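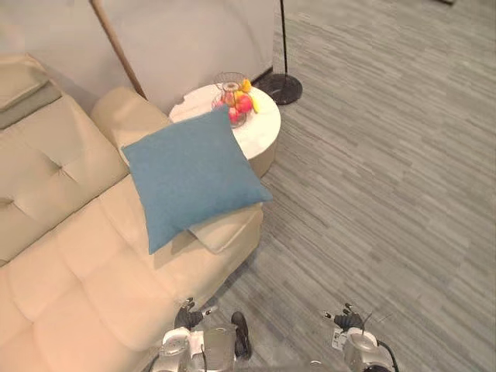 Les robots Statby dans nos résidences : vos questions, nos réponses

Depuis que les Statby ont été annoncés dans les résidences Gavemetti, nous recevons beaucoup de questions, à la lingerie, dans les couloirs, par messages laissés à l'accueil, et c'est très bien ainsi ! Cette page rassemble celles qui reviennent le plus souvent. Elle s'adresse d'abord aux équipes d'étage et de maintenance, mais les collègues de la réception y trouveront aussi de quoi répondre aux clients curieux. Prenez le temps de la lire, et si quelque chose reste flou, venez en parler.

Que font les robots, concrètement, pendant un service ?
Ils s'occupent de la remise en ordre des salons : replacer les coussins, replier les plaids, ramasser ce qui traîne au sol quand l'objet est assez gros pour être saisi. Les chambres, les salles de bains et les cuisines restent entièrement entre vos mains. Nous avons choisi les salons parce que tout le monde nous disait la même chose : on s'y baisse sans arrêt, et on y passe en dernier, quand le dos tire déjà.

Combien y en a-t-il, et où travaillent-ils ?
Deux, pour les 40 appartements de la première résidence concernée. Les autres sites continuent comme avant. Nous ferons un point en septembre avec les équipes, et c'est à ce moment-là que nous parlerons d'une éventuelle suite. Rien n'est signé au-delà avec notre fournisseur, Rondonuwu.

Est-ce que des postes vont disparaître ?
Nous savons que c'est la question qui compte, et qu'on la pose souvent à voix basse. Aucun contrat n'est supprimé dans cette phase, et les heures inscrites à votre contrat ne bougent pas. Le temps dégagé dans les salons revient aux chambres, où vous nous demandez depuis longtemps de pouvoir travailler sans courir. Pour la suite, nous préférons vous dire ce que nous savons et nous taire sur ce que nous ne savons pas. Si le projet devait être étendu, vos représentants seraient consultés avant toute décision.

Mon nombre d'appartements par jour va-t-il augmenter ?
Non. Le temps prévu par appartement reste de 50 minutes, robot ou pas robot. C'était une demande très ferme des équipes lors des réunions de préparation, et elle a été écrite noir sur blanc dans la note de service affichée à la lingerie.

Peut-on compter sur lui pour les petits déchets ?

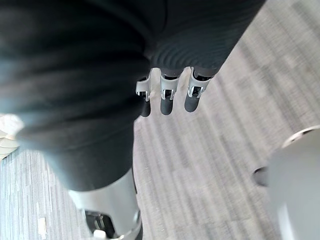
Le contrôle du sol reste une tâche humaine, et nous tenons à ce qu'il le reste, même les jours où l'on est pressé et où la tentation est grande de fermer la porte en passant. Un client qui s'installe voit tout de suite ce que nous avons laissé derrière nous. Pensez à une moquette grise à rayures comme celle-ci, avec ses traînées claires et foncées : le petit bout blanc resté par terre s'y fond très facilement, et il faut un œil habitué pour le repérer. Quant aux doigts, avec leurs bouts sombres et arrondis, ne comptez pas sur eux pour les miettes et les confettis de papier. L'aspirateur passe donc toujours, après le robot, et c'est vous qui décidez si la pièce est prête.

Que faire si un coussin est posé de travers ou si le plaid pend d'un côté ?
Vous le remettez comme vous l'aimez, tout simplement. Cela arrivera, surtout les premières semaines. Vous pouvez le signaler dans l'application Pikari, avec le numéro de l'appartement et un mot ou deux, cela aide beaucoup l'équipe technique. Si vous n'avez pas le temps, tant pis, personne ne vous le reprochera.

Puis-je entrer dans la pièce pendant qu'il travaille ?
Oui, à condition de vous annoncer dans Pikari avant de franchir la porte : le robot se met alors en attente, les bras immobiles. Attendez le signal sonore, puis entrez. Gardez une bonne distance avec les bras et les mains, et ne lui tendez jamais un objet, même pour rendre service (nous savons que le réflexe est naturel). Quand vous ressortez, c'est vous qui relancez le travail.

Et s'il se bloque entre deux meubles ?
N'essayez pas de le pousser ni de lui dégager un bras. Appuyez sur l'arrêt, prévenez la maintenance et passez à la pièce suivante. Le temps perdu est noté comme incident technique et ne compte pas dans votre journée.

Les caméras me filment-elles ?
Le robot a besoin de caméras pour se repérer et pour saisir les objets. Lorsque vous vous annoncez, l'enregistrement s'interrompt, et il ne reprend qu'à votre sortie. Aucune image ne sert à mesurer votre rythme, à vérifier vos pauses ou à préparer un entretien annuel. Cet engagement figure dans la même note de service, et vous pouvez en demander une copie à tout moment.

Faut-il suivre une formation ?
Une matinée, sur votre temps de travail et payée normalement. On y apprend à s'annoncer, à arrêter le robot, à le relancer et à remplir un signalement. Celles et ceux qui souhaitent aller plus loin peuvent devenir référents d'étage : il s'agit d'accompagner les collègues et de faire le lien avec la maintenance. La prime est de 100 euros par mois, et le rôle est ouvert à tous, y compris aux personnes qui ne sont pas à l'aise avec l'informatique. Les meilleures remarques nous sont venues jusqu'ici de gens qui se disaient « nuls en machines ».

J'ai des restrictions médicales, est-ce que cela change quelque chose pour moi ?
Peut-être bien, oui. Les gestes au ras du sol et les torsions autour des canapés font partie de ceux que la médecine du travail vous déconseille le plus souvent. Si c'est votre cas, demandez à être affecté en priorité aux appartements où passe un robot.

Et si je n'ai tout simplement pas envie de travailler à côté d'un robot ?
Vous avez le droit de le dire, et nous ferons notre possible pour en tenir compte dans le planning. Plusieurs collègues nous ont demandé d'attendre un peu avant de commencer, et cela leur a été accordé sans discussion.

À qui dois-je m'adresser pour une question qui n'est pas ici ?
À Anjani Goh, qui coordonne le projet pour les équipes d'étage. Sa porte est ouverte tous les matins jusqu'à 11 heures, et vous pouvez aussi glisser un mot dans la boîte de la lingerie, signé ou non. Les nouvelles réponses sont ajoutées à cette page au fur et à mesure.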